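27th February

I finally went through the caps. They had been piling up since we moved, first on the hooks by the back door, then on the hooks and the dryer, then in a paper bag in the hall closet that split down the side in July and stayed that way.

I should say up front that I am a cap person. I wear one most days from the time I get up until supper. But I wear the same two or three, and the others just sit there getting flat. The one I got from the Palari feed store has never been on my head for more than an hour. It pinches.

What I did was take everything out of the closet and sort by whether I had worn it in the last year. That went faster than I thought it would. Then I went through the keepers again and pulled the ones with a cracked brim or a sweatband that was past saving. Those went in the trash. The ones in decent shape that I don't wear went to the church sale, minus the old Ramanauskas Plumbing cap, which my brother asked for. 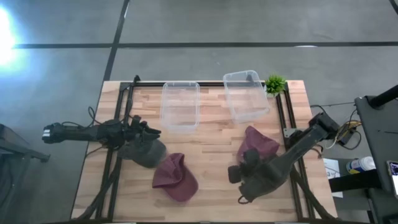 Storage is the part I went back and forth on. I tried hooks for years and they leave a bump in the back of the crown. I looked at one of those over-the-door racks from Dresus but our closet door is a slider, so no. In the end I settled on clear plastic bins with lids. You can see what you have without digging, and they stack.

The way you put caps in a bin matters more than the bin. I used to fold the back half of the crown into the front and stack them like cups. That saves a lot of room and it's fine for soft cotton ones, but a structured cap will hold that dent and you'll be steaming it out later. Now I set the first one down brim forward, crown up, and nest the next one right over it. Five or six deep is plenty. After that the bottom one starts to spread.

Dark ones go in one bin and lighter colors in the other. I had a red one bleed onto a tan one in a damp garage once — never got it out.

I wash them before they go away, too. Sink, cool water, a little dish soap, and an old toothbrush for the sweatband. Then I dry them over a coffee can. I don't use the dishwasher, though I know people who swear by it. I tried it on a Berkar cap years ago and the brim came out wavy.

The closet looks better. There's room on the shelf now for the winter gloves, which are still in a grocery bag on top of the dryer. I'll get to those next week, and the scarves if there's time.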